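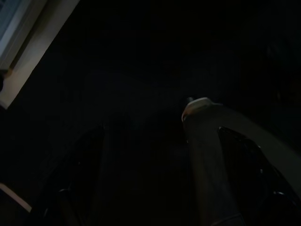 Los dos dedos de la pinza, captados por la cámara de muñeca con muy poca luz.

Clader rehace la puesta a punto de su célula de manipulación Lis

20 de mayo de 2025

El taller de integración Clader ha terminado la revisión de Lis, una célula de sobremesa con un brazo colaborativo y pinza de dos dedos que la empresa utiliza para ensayar la recogida de artículos de consumo. La intervención ha ocupado 9 jornadas y ha afectado a la sujeción de la muñeca, al recorrido del cableado y a la calibración de las cámaras.

El origen de los trabajos está en una deriva detectada en enero. El punto central de la herramienta se desplazaba respecto al valor guardado en el controlador y la pinza cerraba descentrada sobre los envases estrechos. El equipo atribuyó primero el error a la cámara, pero al repetir la medida con el brazo parado apareció holgura en la brida. Se desmontó la pinza, se limpiaron las caras de apoyo y se volvieron a apretar los seis tornillos en cruz, con llave dinamométrica y en dos pasadas.

«La calibración óptica era correcta, lo que se movía era el asiento de la herramienta», explica Carys Kneath, responsable de mantenimiento de Clader. Según Kneath, el par de apriete se comprobará a partir de ahora cada 200 horas de funcionamiento y quedará anotado en la hoja de la célula.

El segundo punto ha sido el cable de la pinza. En el trazado anterior se tensaba cuando la última articulación pasaba de 170 grados, lo que provocaba cortes breves de comunicación y paradas de protección. El cable baja ahora en bucle desde la parte alta de la pinza por el costado del brazo y conserva holgura en todo el giro permitido.
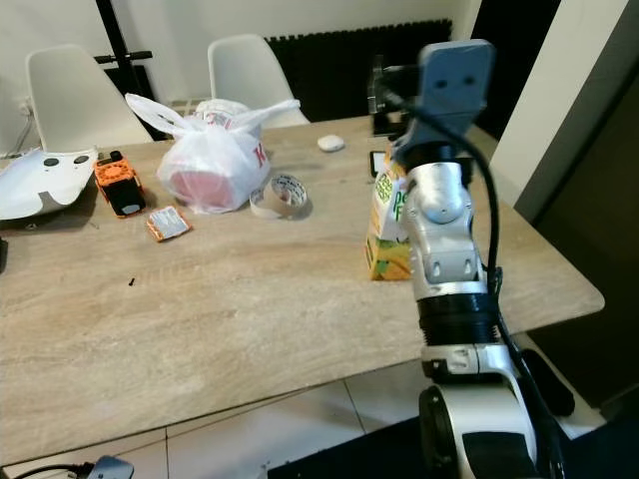
Para las pruebas de agarre se emplean objetos de uso corriente con comportamientos muy distintos: un cartón de zumo, de caras planas, o una bolsa de plástico translúcido con las asas hacia arriba, que cede al primer contacto. El rollo de cinta de embalar, tumbado, obliga a elegir entre el borde exterior y el núcleo. La fuerza de cierre se ajusta para cada artículo y se almacena en una tabla aparte del programa principal.

Queda pendiente la iluminación. La cámara de muñeca trabaja con exposición fija y, en las posturas en que recibe poca luz, los dedos apenas se distinguen del fondo. Clader estudia montar un aro de luz de la firma Brolent o pasar a exposición automática, opción que alarga el ciclo. La decisión se tomará después de medir ambos casos con el mismo juego de objetos.

El programa revisado se ha guardado con el nombre Borance y sustituye al que estaba cargado en el controlador. La versión anterior se conserva en copia hasta la próxima comprobación del apriete.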